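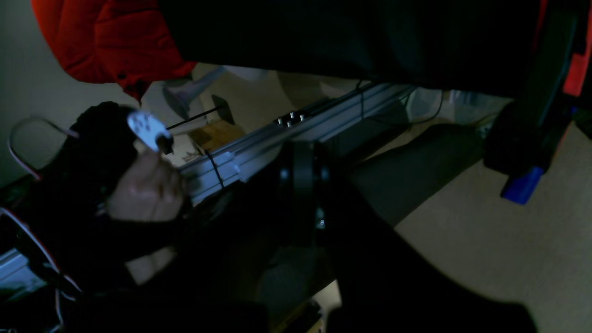 A white part with a black knob, next to a length of aluminum rail.

Filed under: Tools & Fixings | Home Repair

Hi all, I finally sorted out my drawer of cabinet hinges this month, and I have opinions (sorry in advance!).

When we bought the house, the kitchen had three kinds of hinge in it, and I'd been replacing them one at a time as they gave up, always with whatever the store had. Bad plan. Half of them want a different hole spacing, so I ended up with doors that rubbed, doors that sagged, and one over the fridge that only opened if you lifted it a little first.

Golnar Karimi wrote in back in March to say she buys the Maltska soft-close ones by the box and keeps the paper template taped inside a cupboard. I copied her and I'm a convert. A box was $844 cheaper than the new doors I'd been quoted, which made me feel very clever for an afternoon. Measure the cup before you order, though – I didn't, and 2 went back.

A few of you asked about screws. I use the short ones that come in the pack, and where the old hole is chewed up I fill it with glue and a matchstick, leave it overnight and start again. Doina Kneževič swears by the Didis plastic inserts for chipboard, and I've got a bag of those on the way, so more on that next time.

Oh, and do the side-to-side adjustment last! I did it first on every single door and then had to go round again with a cup of coffee and a bad mood.

You're getting this email because you signed up for our newsletter. Unsubscribe or update your preferences at any time.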